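We use cookies to remember your login and measure traffic. Accept | Settings

Filed under: Live Music > Venues, Plaques & Heritage

Plaque wording for the Tullcombe ballroom

humerach_fan
Draft says Cozma "first performed here in November." The contract copy says the booking was for the refectory, capacity 317. The ballroom holds 350. Different rooms, different floors.

Bovex
The refectory was closed for rewiring that term. The show was moved upstairs. Room name on a contract proves nothing.

humerach_fan
Source for the move?

Bovex
Rasmus Lukoševičius ran the desk. His channel list has 14 inputs. The refectory stage box had 12.

deskmonkey
He could have patched in a second box. We did that all the time. I'd put "in this building" and leave the room out.

Bovex
Too vague for a plaque. The award is for the room.

humerach_fan
Then it needs a ticket stub or a dated photo. I went through 3 folders of union papers and found neither. Wording stays open until someone does.

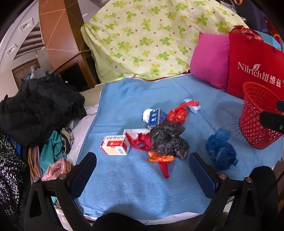 Re: Plaque wording, mounting height

deskmonkey
Separate point. Center it at eye level, left of the doors. The right side is plasterboard.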